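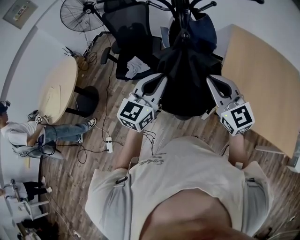 Notes pour l'intervention à l'atelier partagé de Dunau

Partages : 67 | Commentaires : 4

Bon, respirer. Boire un coup avant de commencer. Ne pas lire la diapo de titre, tout le monde sait lire !

Bonjour à tous, merci d'être restés après la pause (le café de Dunau est meilleur que dans mon souvenir, donc je comprends ceux qui traînent au fond). Je vais vous parler des pinces à main qu'on fabrique depuis janvier, celles qu'on tient au poing, avec un cube à marqueurs dessus, pour montrer des gestes à un robot sans avoir le robot sous la main. Le projet s'appelle Risten. Ne cherchez pas, c'est le nom du dossier sur mon disque et il est resté.

Diapo 2. L'idée de départ. Je voulais un bras chez moi, je n'avais ni la place ni le budget. Par contre une pince à main, ça, je pouvais ! On enregistre le mouvement, on le garde, et le bras viendra quand il viendra. (Pause. Laisser rire ceux qui attendent leur bras depuis deux ans.)

Diapo 3, les cubes. Je vais y passer du temps parce que c'est là que j'ai perdu le mien. Premier essai : motifs imprimés sur papier et collés à la main, de travers évidemment. La caméra lisait une face sur deux et la pose sautait dans tous les sens. Deuxième essai : papier mat, gabarit de collage, et là ça se calme d'un coup. Évitez le brillant, vraiment. Dès qu'il y a un plafonnier, vous avez un reflet en plein dans le code et c'est fichu.

Montrer le cube raté, le faire passer dans les rangs. LE RÉCUPÉRER.

Diapo 4, les doigts. Imprimés chez moi, 55 grammes la paire, avec une courbure que j'ai refaite quatre fois. Trop raides, ils éjectent l'objet ; trop souples, ils se tordent et on ne tient plus rien. La version que j'ai dans le sac est un compromis et j'en suis assez content, même si elle grince un peu.

Diapo 5, le câblage. Ah, le câblage... Mes pinces sont filaires et dans une pièce à vivre, avec des chaises et des multiprises par terre, on finit par danser autour des fils. Mon conseil : passez le câble le long de l'avant-bras, avec un scratch au coude. Le sans-fil, j'ai essayé avec le module Vidport que j'avais dans un tiroir, trop de décalage pour moi. Si quelqu'un a mieux, venez me voir !

Diapo 6, les exercices. On prend des choses bêtes, du linge, des gobelets, une feuille à retourner. Séries de 20 gestes, pas plus, après on a les poignets en compote et les enregistrements s'en ressentent.

(S'il reste du temps : la vidéo du gobelet. Sinon sauter direct à la 8.)

Diapo 8. Fichiers et liste des pièces sur la page Mercado de l'atelier. La doc est en retard sur les pièces, je sais, les trous de vis ont changé. Questions ?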